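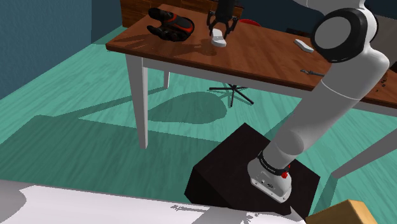 The slow return of the kitchen table

Home & Habit, August issue

When I moved to Durnden, the flat had a kitchen of the kind which was in fashion then: a long counter, two high stools, and no place for a table. The agent told me that people do not eat at tables any more. I believed him for one winter. Then I bought an old table in the market at Olthorpe, and I have eaten at it ever since.

It seems that I am not alone. The furniture market at Olthorpe sold 472 used tables last year, and the sellers say that most of them went to small homes. The buyers measure first and ask about the price later. Many want a table which can stand against the wall in the daytime and come out for supper.

A good table asks for patience. The one I bought had been painted many times, and under the paint I found a knife mark as long as my hand. I left it there. I sanded the top over several evenings and gave it oil, always in the direction of the grain, and I waited a full day between the coats. The legs I only washed.

In Hamby, where the old school was made into homes, the residents went further. They share one big table in the former dining hall, and on the first evening of every month they cook for each other. The rule is simple - you bring a dish, and you carry home your own plate. In the cold months it is soup mostly, and in summer they open the doors to the yard.

My own table is smaller and it still shakes a little on the side of the window. I put a folded piece of card under one leg, and when guests come I give them the other side.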